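Vostari group buy FAQ

When does the order close?
10th April. Late sign-ups go on the Trarero waiting list.

Is there a minimum?
Yes - 50 boards. Below that, deposits are refunded.

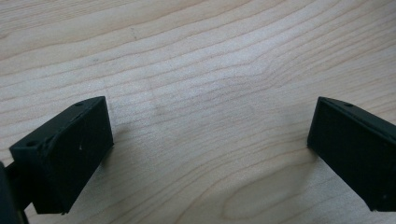
Pale wooden tabletop.

Which switches fit?
Any 5-pin switch. 3-pin works too.

Does the Gravberg plate fit older cases?
No. The mounting holes moved in January.
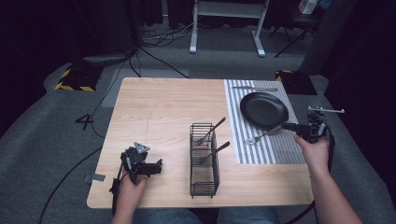 Frying pan on a striped placemat.

Who handles shipping?
Patricio Tapia. Include your order number.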